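Diary > Mornings > September

September, 6:40 a.m.
by Lorna Morrison

Woke up before the alarm again and lay there listening to the radiators knock. First cold morning of the fall! I put on the thick socks with the hole in the toe and went down to start the coffee, and the kitchen floor was like ice, so I ended up sitting on the counter like a teenager while it dripped.

Yesterday was the last long run before the Mendus half, and I've been putting off writing it down because I'm still a bit mad at myself. I started too fast. I always start too fast. I had 13 miles on the plan and I went off down the river path like I was being chased, and by the old pump house my left calf was making that tight little threat it makes. I walked a stretch, ate half a squashed fig bar, and got going again, slower. The second half was lovely, though. Mist coming up off the water, two herons, a man fishing who said "looking good" in a voice that meant the opposite.

Came home and slept on the couch with my shoes on. Very glamorous.

Żak called in the evening to say he's driving up for the race after all (he has the Friday-night kind of energy every night of the week, I don't know where he gets it). He wants to stay here, so I need to clear the spare room, which at the moment is where I keep the ironing board, three lamps and every box I never unpacked from the Roltness apartment. I did get one box open. It was all race programs, the oldest from when I was 26 and thought a 10K was the edge of the known world. I sat on the floor and read them for an hour. So the room is now messier than before I started.

The other thing on my mind is what to wear. Start time is early and it'll be cold at the line and warm by mile three, and I hate carrying a jacket. Żak says long sleeves. I say T-shirt and be brave for ten minutes. I want something loud, too, so he can pick me out at the bridge -- last time he cheered for a total stranger for a good quarter mile.
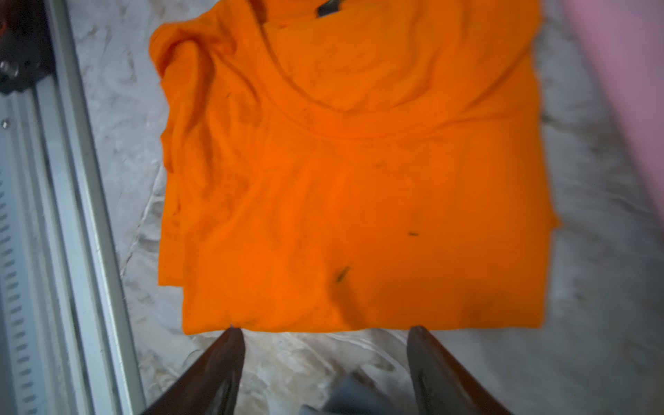
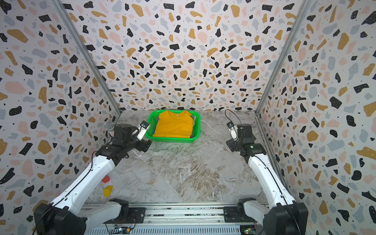 So, T-shirt it is, and I'll borrow Mom's trick of wearing an old sweater to the start and leaving it on the fence. They collect them for the shelter, I think. I have that awful brown one that would be happier with somebody else.

Taper week rules, so I don't cheat: easy miles only, bed by ten, no new shoes (I am looking at the Fandska box in the hall and I am being strong). Calf feels okay this morning -- a little grumbly on the stairs. Coffee's done. I'm going to try for two slow miles before work and then call the dentist, which I have also been putting off.

29 comments · 3 shares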